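Ulia Support Desk
Ticket: Cloth handling, soft items left behind in deep bins
Product: Kamel (folding and sorting routine)
Raised by: Américo Sampaio, Didside
Assigned to: Hazem Abdel Hamid
Status: Open, waiting on customer
Priority: Normal

Américo Sampaio wrote, Tuesday 09:13

Good morning all, and thank you again for the quick help with the firmware last time, it has behaved itself ever since.

I have a new one for you and I'm afraid it is a bit of a story. We have been using Kamel at Didside for the laundry side of the house, mostly tea towels, pillowcases and the thin cotton covers that go over the treatment couches. On the flat table it does lovely work. Slow, yes, my mother would have the whole pile done and the kettle on before it had found its second corner, but the folds are neat and the staff have grown rather fond of it.

The trouble starts when the cloth is in a bin. We keep clean items in big clear plastic ones with ribbed sides, and when a single cloth is lying in the bottom, all bunched up, Kamel goes in, closes, comes up with nothing, and does the same again. After the third go it reports "pick complete" and moves on to the fold, and then stands there very carefully folding thin air. I did laugh the first time. By Friday I was laughing less.

What I have tried so far:
- Restarted the unit and the base station
- Ran the camera calibration twice, passed both times
- Moved the bin nearer and further away
- Swapped the cotton cover for a towel, which it did manage to pick up, though it dropped it on the rim

Do let me know what else you need. I'm in all day apart from lunch.

Américo

Hazem Abdel Hamid (Ulia) replied, Tuesday 10:40

Hello Américo,

Thank you for such a full report, it saves me asking half my usual questions. I'm sorry about the air folding. There are really two faults tangled together in what you describe and I'd like to pull them apart.

The first is the missed pick. The second is Kamel believing the pick went well. The second is the easier one. Would you go to Settings, then Grip, and tell me what the closing check is set to? On older installs it looks only at whether the fingers have shut, and with a very thin cloth the shut position is so close to empty that it can't tell one from the other.

Could you also send me the run log from one of the failed goes, and let me know what colour the cloth is and what the bin stands on?

Warm regards,
Hazem

Américo Sampaio wrote, Tuesday 11:25

Closing check was on "position only". Log attached. The cloth is white, the bin is clear and it stands on a white table, and now that I type it out I can see where you may be going with that.

Hazem Abdel Hamid (Ulia) replied, Tuesday 13:05

You are ahead of me! Yes, I do think the pale on clear on pale is part of it. The log shows the depth reading jumping between the cloth and the tabletop underneath, so the fingers are being sent to a height where there's nothing to hold.

Two things to try, please, in this order:

1. Change the closing check to "position and force". Save, then restart the arm service. You don't need to restart the whole unit.
2. Put something dark and matt under the bin. A plain tablecloth or a sheet of card will do. Leave the lights as they are, so that we only change one thing.

Then run the same cloth 13 times from a crumpled start and tell me how many come up out of the bin. Please crumple it differently each time if you have the patience.

Américo Sampaio wrote, Tuesday 15:50

Patience I have. Younes Benmoussa from our night team came in early and did the crumpling, and he has a real gift for it.

With the new closing check, no more folding of air. When it misses, it says so and tries again, and that alone has cheered everybody up. With dark card under the bin it got the cloth out on most goes. The misses were nearly all when the cloth had slumped against the side wall - the fingers seem to stop short, as though it's frightened of bumping the plastic.

May I ask a cheeky question while I have you? My manager, Lorenz Gasser, wants to know whether this is a job a machine can do yet, or whether we should keep the bins for people and give Kamel the table only. He would like a straight answer before he orders another one in July.

Hazem Abdel Hamid (Ulia) replied, Tuesday 16:30

Not cheeky at all, and please pass this on to Lorenz as it stands.

Flat cloth on a table, one item at a time: yes, I'd trust it and go home. Loose cloth in a deep bin: partly. I would want a person within earshot. A person reaching into a bin feels the cloth slide and shifts their fingers without a thought, and Kamel has very little of that sense. It looks, it makes a plan, and it carries the plan out. If the cloth flops over halfway, the plan is already old.

You are right about the side wall. There is a safety margin of 60 mm around anything Kamel takes to be a hard edge, and in a narrow bin that uses up a good deal of the floor. I have asked Esben Arnardóttir at our Greridham workshop whether it can safely be made smaller for you. Please don't alter it yourselves in the meantime, as the same setting looks after the people standing nearby.

Esben's team work on soft items in bins with hand-held grippers, and I've put a picture from there at the foot of the ticket for Lorenz. It shows the sort of crumpled start I mean.

For now I'd suggest keeping the card under the bin, tipping the cloth towards the middle before each run, and leaving the closing check on its new setting. Could you send me one more log with the cloth resting against the wall? I'll keep the ticket open until I have it and Esben has answered.

All the best to you and to Younes,
Hazem

Attachment 1

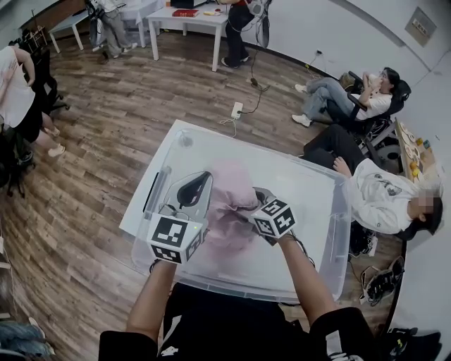

Pale pink cloth in a clear bin on a white table, with a hand-held gripper at either side.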